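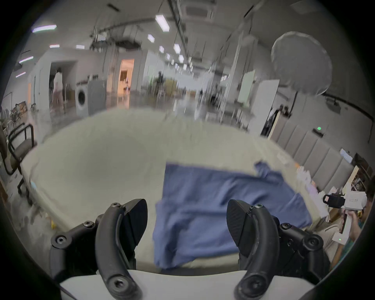
Ireteo Begins Comparison of Hand-Held Grippers

Dec 2, 2022 — Ireteo has started comparing finger pads for its hand-held two-finger grippers, using clothing and other soft items as the test material. The work follows a smaller trial in August that used only boxes and cups.

Two pad types are in the comparison, one from Zabala and one from Wollholm. Each will go through up to 500 grasps on cloth laid out on a table and on a bed.
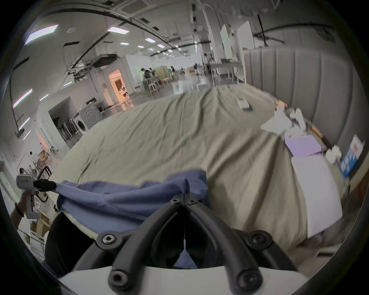
Ireteo Gripper Testing on Cloth

Cloth is harder to judge than a box, said Touran Shojaei, who is running the tests. "A pad can hold one layer well and still drop a fold," she said. Operators work in sessions of 30 minutes and note every slip — including the ones they recover from.

Results will be shared with the Sitmont office, which will choose the pads for its next order of 10 grippers.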